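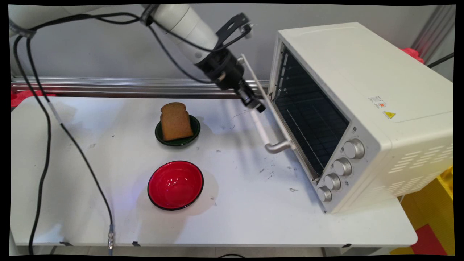
2 min read

The Foltbridge Household Tasks Project is a student robotics project run by the engineering department of Foltbridge College. Second-year students work in small teams to program a robotic arm to carry out kitchen jobs, such as opening a toaster oven or moving bread from a plate. It takes up one term and counts for 40 per cent of the mark in the practical robotics module.

History

The project grew out of an evening club in which students built line-following vehicles. When the club was taken into the degree course, the vehicles were dropped in favour of a fixed arm and everyday objects. The first intake had 13 students. Places are now limited to 20, as the laboratory has only one bench set aside for the work.

Format

Teams are given a list of tasks at the start of term and choose one to develop. Most pick a task with a door in it. Each team records a set of practice runs by steering the arm by hand control, then uses the recordings to train a program that moves the arm without help. Bench time is booked in blocks of 2 hours, and the last block ends at nine in the evening.

The wrist camera is used alongside a fixed camera that covers the bench. Students are asked to compare the two views in their written work, in particular for the moments just before the fingers meet a handle.

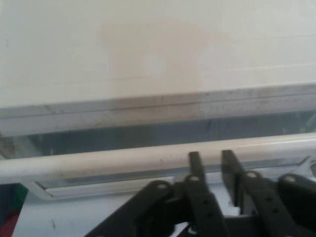
Gripper fingers just below a white rod, seen from the wrist camera.

Assessment

Marks are split between the final demonstration, held in December, and a logbook kept by each student. A run is stopped if the arm pushes the appliance along the table – this counts as a failed attempt, although the team may try again. Blurred footage may be handed in, but the logbook must say which parts of it were used for training.

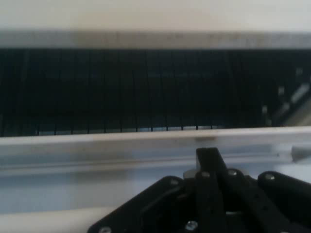
A close view from the wrist camera, with the black gripper in front of a white rail.

Related events

Teams may enter the Enell Cup, a yearly contest for student groups held at Vevport. Entry is optional and carries no marks. The Lehtinen Prize, awarded within the college, goes to the best logbook.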